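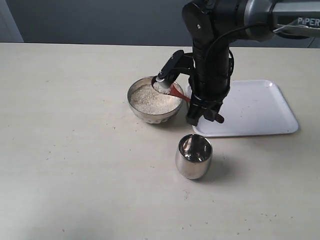

The Halás rules are a set of working practices for robot arms that scoop, carry and pour loose dry goods such as rice, lentils, sugar or seed. They were first written down by the engineer Čestmír Malý as shop-floor notes and later issued as a short handbook by Zastau, a maker of small dosing cells. The handbook takes its name from Halás, the workshop where the notes were kept. The rules have no legal force and are meant to be used alongside national safety law and the standards that apply to industrial and collaborative robots.

Scope

The rules apply to table-mounted arms working with open containers and a hand tool such as a spoon, scoop or small shovel. They do not cover closed hoppers, screw feeders or vibrating trays, which have their own guidance from their makers. Liquids are left out, as are powders fine enough to form a dust cloud. A cell that handles flour, for example, falls outside the rules even if the arm and the tool are the same as those used for rice.

Layout of the work area

The source container, the receiving container and any side tray must all stand within easy reach of the arm, with no joint near the end of its travel. The receiving container should be set lower than the rim of the source, or the path between them should be raised so that the loaded spoon clears both. Nothing that is not part of the task may stand between the two.

A plain, light, matt surface is preferred. Grains that fall on it can be found and removed, and it gives fewer false readings to an overhead camera. Polished metal containers are allowed, but the handbook warns that their reflections change as the arm moves. Where a camera is used to judge the fill level, it must be checked with the arm in at least two positions.

Cables running outside the arm should have enough slack for the wrist to turn fully, and must not hang low enough to touch a container. The first edition asked for cables to be clipped at every joint. This was dropped after users found that tight clips wore through the sleeve.

Tools and grip

A spoon held in a two-finger gripper is treated as a loose tool, not as part of the arm. Its position must be checked at the start of each shift and again after any contact with the container wall. Plastic spoons are permitted for dry goods and should be of a colour that stands out clearly from the material -- a broken piece is then easier to find. Metal spoons may be used where the container is also metal, though the noise and wear are greater.

The grip should be firm enough that the spoon does not turn under a full load. The handbook sets the limit by trial: the spoon is filled, lifted and held for 60 seconds, and any visible droop counts as a failure.

Movement

The spoon enters the material at a slant, travels forward and is lifted level. It should not be pushed straight down. After lifting, the arm pauses above the source container so that loose grains fall back where they came from. Heaped loads are allowed over short distances only. For longer moves the load must be levelled first, either against the rim or with a slight shake.

Pouring starts with the spoon over the middle of the receiving container. A missed pour is not corrected by the arm. The cell stops, and a person clears the surface before work goes on.

Spillage and cleaning

Spilled material is never returned to the source container. It is swept up, weighed and recorded. A run with more than 5 grams on the table is marked for review. In food work the surface is wiped between batches, and in other work at the end of the shift.

Use and criticism

The best-known trial was run at the Retura packing site, where 1,438 pours were logged under the rules. Of these, 606 were made with the levelled spoon and the rest with a heaped one. The trial report found less spillage with the levelled spoon but nearly the same time per pour, as the pause above the bowl could be shortened.

Critics have said that the rules lean too heavily on checks by eye. The hold test in particular has been called vague, with no agreed meaning for "visible droop". Malý replied in a note to the second edition that small workshops rarely own the instruments a stricter test would need. A revised test using a printed scale behind the spoon was proposed by the Turna user group and is listed in the handbook as optional.

Related articles
Dosing by weight
End effector
Halás workshop
Loose tool (robotics)
Turna user group
Zastau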